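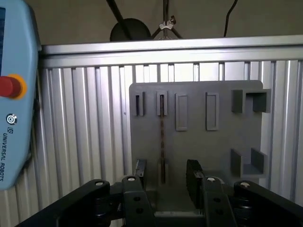
Thitima Somboon

August 2022. Bovar trial kit, fixture plate. Plate is up on the aluminum panel next to the UR pendant. Gripper open, nothing in the fingers. Four holders in the row, two narrow and two wide, plus the two L brackets at the right.

Bovar wants 207 for the plate with 2 spare brackets, 107 without. Sakda would take the cheaper one. I asked them for the drawing so we can move the brackets 10 mm in. No answer yet. Kit goes back to Rustville in September unless we order.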